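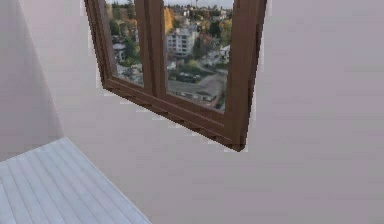 Report on the Visit to the Hauser Guitar Works, Buvow

We use cookies to remember your settings and to count visits. By continuing to browse you accept their use.

Published 2023-04-02

The Faker Guitar Society was received at the Hauser works in Buvow for a guided tour of the factory, followed by a listening session in the demonstration hall. A party of 14 members attended. The visit was arranged under the Society's education program, which supports one trip each year to a maker, a school or a concert venue.

The tour began in the timber store. Spruce and cedar tops are kept apart from the back and side woods, and each stack carries a card with the month of purchase and the weight of a sample board. Hauser does not use a top until it has rested for at least two years. Members asked whether the firm had considered roasted tops, which several makers now offer. The guide replied that trials had been made and that the company was not yet satisfied with how the wood took glue.

From there the party moved to the bending room, where sides are shaped over heated forms. Most of this work is still done by hand. The bracing shop next door is more heavily equipped, and the braces are cut to a first size by machine before being trimmed at the bench. Members were allowed to tap finished tops at two stages of carving and to compare the sound. The difference was plain even to those who had not tried this before.

The longest stop was in the setup department. Hauser sends out its standard six-string with a nut height suited to ordinary fretted playing. Players who use a slide may ask for a higher nut and heavier strings at no added charge, provided the request is made with the order. This option is not mentioned in the printed catalog, and the Society has suggested that it should be.

After lunch the party heard the Zelluven, a resonator model with a metal cone, played beside two flat-top guitars. The same short pieces were performed on all three, first in standard tuning and then in open G. The Zelluven was clearly the loudest. Opinion was divided on its tone in the lower strings, which some members found thin when played without a slide. The demonstration instrument bore serial number 1203 and had been strung with a 16 gauge first string, heavier than most members use at home.

A question period followed. The firm confirmed that it has built the Zelluven since 2000 and that the body shape has been changed once. Repairs to older instruments are accepted, although the waiting list is long and owners should write before sending anything. Left-handed models are made to order.

The Society wishes to thank the management and staff of Hauser for their time and for the use of the hall. Members who took part are asked to return their comment forms to the office. The next program visit is planned for June, and details will be sent with the members' bulletin. Places are limited, and preference will be given to those who did not travel to Buvow.

Contact the Society | Copyright Faker Guitar Society. All rights reserved. | Back to top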